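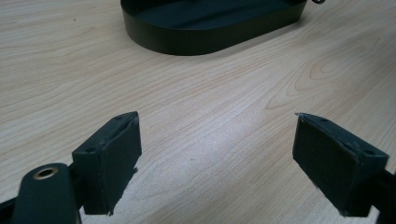
Figure 2. Hand-held gripper over the demonstration table, jaws open, tray beyond.

Section 2. Running the Tray Demonstration for Visitors

This section covers the tabletop demonstration as given at the Ramville open day each November. It assumes you have the Mindura hand-held gripper, a table and the dark tray. It does not cover the arm, which has its own guide.

Read the whole section before the doors open. The sales sheet from Sastry says the demonstration "runs itself." It has never done so in Ramville, and you should plan on standing next to it all day.

2.1 Before visitors arrive

1. Clear the table down to bare wood between the operator's side and the tray. Leaflets go on the stand by the door.

2. Set the tray at the far side of the table, long side facing the operator. Leave enough room in front of it for both jaws to open fully.

3. Look at the padding on the inner face of each jaw. Fraying along the edges, as in Figure 2, is acceptable for a demonstration. Padding that has lifted away from the block is not.

4. Check the screws that hold the pads. Finger tight is not tight enough.

5. Open and close the jaws ten times with nothing between them. If they stick, stop and use the spare.

6. Start a test recording, play it back, and check that both pads can be seen with the jaws open.

Note: A patch of glare on the wood between the jaws is common under the hall lights. Sastry calls this harmless. We have seen no figures either way, so turn the lamp if you can and write down that you did.

Caution: Keep fingers out from between the pads when the jaws are being closed. The padding is there to hold objects. It was not put there to protect anyone.

2.2 Giving the demonstration

1. Start with the jaws open and empty. Hold them still over the table while you talk. Visitors look at your hand first and the tool second, and they need a moment.

2. Say plainly that a person is moving the gripper. Some visitors will assume otherwise, and the banner does not help.

3. Place one practice block on the wood, in front of the tray.

4. Bring the jaws down on either side of the block. Close slowly until both pads touch it.

5. Lift the block just clear of the table, carry it to the tray and lower it inside the rim before opening the jaws. Do not drop it in from above - it bounces, and people remember the bounce.

6. Return to the starting position. Wait for questions before you set up the next one.

7. If the block slips, leave it where it lands and tell people it slipped. Mark the recording as a miss. Do not delete it.

Note: The practice blocks weigh 36 grams each. Use only these. A visitor's car keys make a better show but tell you nothing you can compare with the last session.

2.3 What you may claim

The question you will hear most is how soon a robot will do this without you. Do not answer it with a date. The recordings are meant for teaching an arm to repeat the motion, and how well that works depends on who is counting.

The Asilthorpe leaflet gives a total of 3234 recordings. Our own log for the same period holds 1381 that were watched through to the end and marked as usable. The leaflet does not say what it counted. If you are asked for a number, give ours, and say what it means.

Do not use the words "learns like a child." Keerthana Varghese took them out of the script after the first open day, and they keep coming back in the slides.

It is fine to say that the task is simple. A block goes from a table into a tray. Most people in the room could do it faster by hand, and several will offer to show you.

2.4 Letting visitors try

1. One visitor at a time, standing where you stood.

2. Hand over the gripper with the jaws open.

3. Give no more than two tries each when there is a line.

4. Keep visitor recordings in their own folder. They are not to be added to the log, however good they look.

Caution: Do not let visitors pull at the padding. Loose fibers along the edge are tempting and the tear gets longer every time.

2.5 Closing down

1. Stop recording and note the number of misses on the day sheet, next to the number of tries.

2. Wipe the tray. Use a dry cloth on the pads.

3. Store the gripper with the jaws open so the padding is not pressed flat.

4. Leave the day sheet with the front desk by 5:30. For replacing worn pads, see Section 4.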